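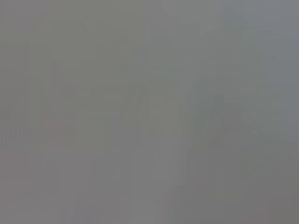
Shades of grey, with some faint striping at the left.

Castik brings back its strangest synth, minus the smell

Castik will start shipping a remake of the Lenihan string machine in August, ending a wait that has outlasted two owners of the company, one factory and most of the original keyboards.

The first Lenihan was sold as a portable orchestra, a claim that depended on what you thought of orchestras and who was doing the carrying. It had a four-octave keyboard, a chorus circuit that could not be switched off and a slider marked "Colour" that mostly changed the volume. Owners of surviving units also speak fondly of the smell, a sort of hot marmalade that came off the power supply after the second song. Castik says the new power supply is odourless. There have already been complaints.

The remake keeps the analogue chorus and the divide-down oscillators, so every note on the keyboard can sound at once if you have the forearms for it. The Colour slider now changes the colour. For purists, a small switch on the back panel returns it to its original behaviour, and according to product lead Vega Alcaraz that switch took longer to get right than the rest of the instrument.

"We had three old ones on the bench and they were all wrong in different ways," Alcaraz said on a call with dealers on Friday. "One of them got louder when you moved it down. So we had a long talk about which kind of wrong people remembered."

Castik is building 1267 units in the first run. Asked how it had arrived at the figure, the company said that was how many chorus boards it had. A second run will follow if a supplier can be persuaded to make more of them, and if the first lot sell, which at the asking price of $2000 is a fair question. A desktop version with no keys goes for $800 and does everything the big one does except look like furniture.

MIDI is fitted, as is USB, although the USB port carries notes only and no audio. There is no screen and there are no presets. Players who want to return to a favourite sound are invited to write down where the sliders were, and a pad of blank panel charts comes in the box. Replacement pads will be sold separately, because of course they will.

One thing that hasn't made the trip is the Hotdale pedal, the optional foot controller that swelled the strings in and out and was known for coming apart under the foot during slow numbers. Alcaraz said a new version had been drawn up and then put back in the drawer. Any ordinary expression pedal will do the job, and most of them will survive a ballad.

Anyone wanting a listen before parting with the money will get a chance at the Flarnetholm synth fair, where Castik has booked a table near the back doors. The company is bringing two prototypes – one to play and one for when the first is being fixed. Headphones will be supplied, though regulars at the fair may prefer to bring their own.

Preorders open at nine in the morning on Friday through the usual dealers. Castik asks that people who put their names down for the last attempted reissue, the one that ended up as a T-shirt, get in touch about their deposits.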